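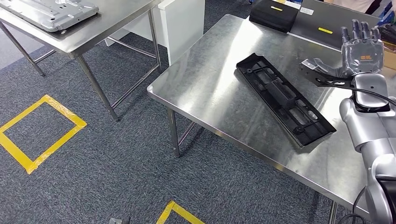

Where does a part go when the sheet has no line for it?

It goes on a steel table, label side up if it has a label, until the sheet is amended.

The clerk at Zedwood had written that answer into the procedure in July and had not expected to need it. The shipment from Chamoun listed 27 parts. The long black tray, with its ribs and its raised central block, was not one of them. It had no number molded into either face.

The clerk measured the mounting holes and searched the Ritusus catalog, which ran to 2692 entries. Two came close. The first was for a tray without compartments. The second had been withdrawn, and the page gave only a weight and the word Nikel.

The clerk put the tray on the scale. The weight matched to the gram.

Nikel had been the name of the plant across the river. The clerk had worked there for 200 days, on the night shift, packing trays into cartons, and could not recall ever being told what they fitted. The cartons went out by the north door. None came back.

The clerk wrote a new line at the foot of the sheet — tray, black, one — and left the column for origin blank. Then, after a minute, the clerk filled it in, initialed the change and went to find a carton of the right length.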